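I have opinions about bedspreads, and the main one is that they should have flowers on them. Big ones! Mine is pink with yellow blossoms and a deeper rose border, and every guest I've had since February has asked if it came from my grandmother. Nope. I bought it myself, on purpose, at the Idahosa market, and I'd do it again.

People keep telling me a bedroom should be calm, and by calm they mean gray. I lived with gray for 2 years in my old place on Kadel Street and all it did was show lint. A busy print forgives you. Toast crumbs, a sock, the cat's opinions – it swallows the lot.

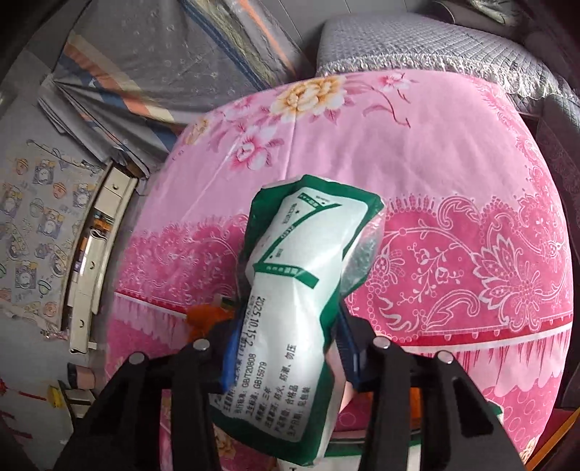 The other thing I'll defend is using the bed as a sorting table. Groceries, mail, packs of wipes and tissues, whatever came home in the bag, it all gets dumped on the flowers and dealt with from there. My kitchen counter is the size of a tea tray, so where else would it go? And you can't leave it for tomorrow, you have to sleep there (okay, I've slept next to a bag of rice).

Yes, I could buy one of those Flirnent storage benches for roughly 200 dollars. I looked. It came in gray.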